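Housekeeping and Domestic Care, Level 2
Unit 4: Clothing and soft furnishings in the child's bedroom
Handout prepared by So-yul Cheon, Keston Centre for Domestic Studies

Reading time: 3 minutes

4.1 Scope of the unit

This handout accompanies the second lecture on bedroom care. It deals with garments left on the floor, with the play mat as a floor covering, and with the order in which the two should be attended to. Laundering by machine is covered in Unit 6 and is mentioned here only where it affects sorting. Students should bring the Clusstead record sheet to the practical class.

4.2 Clearing the floor

The floor is cleared before any surface is dusted and before the bed is made. Garments are lifted one at a time. A garment picked up in a bundle with others is likely to carry small toys, hair clips or crumbs with it, and these are then found in the wash.

Dark clothing with a raised surface, such as velvet or fleece, requires some attention. It gathers lint from whatever it has been lying on and shows it readily. The garment should be held by the waistband or the shoulders, shaken once, and turned to the right side before it is examined. Pockets are emptied at this stage. Cuffs and ribbed bands are checked for stretching and for loose threads.

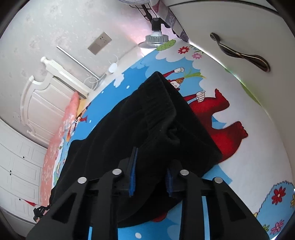

A printed mat with a busy pattern can conceal small objects very effectively. Students are therefore asked to pass a flat hand over the whole of the mat once the clothing has been removed, working from the bed outwards. Vacuuming before this has been done will result in a loss of marks.

4.3 Sorting

Each garment is placed in one of the following groups:

- to be worn again: folded or hung at once
- to be washed: placed with like colours, fastenings closed
- to be mended: labelled and entered on the record sheet

Where there is doubt between the first and second groups, the household's own preference is followed. The Levchenko method, described in the first lecture, places all floor garments in the wash without inspection. It is quick, but it shortens the life of pile fabrics and is not used in this course.

4.4 Folding pile fabrics

Pile fabrics are smoothed in one direction with the palm and folded loosely along the seams. Heavy items should not be stacked on top of them - the creases that result are difficult to remove. A warm iron is never applied directly to the face of the fabric.

4.5 Care of the play mat

The maker's label is consulted first. Wipeable mats are cleaned with a damp cloth and dried flat before the child returns to them. Textile mats are shaken out of doors and aired for 30 minutes. Furniture legs should not rest on the edge of the mat.

Preparation for the practical class

Read Urnine, chapter 3, and complete one record sheet for a bedroom known to you. The practical assessment is marked out of 100. Sheets are to be handed in by the end of February.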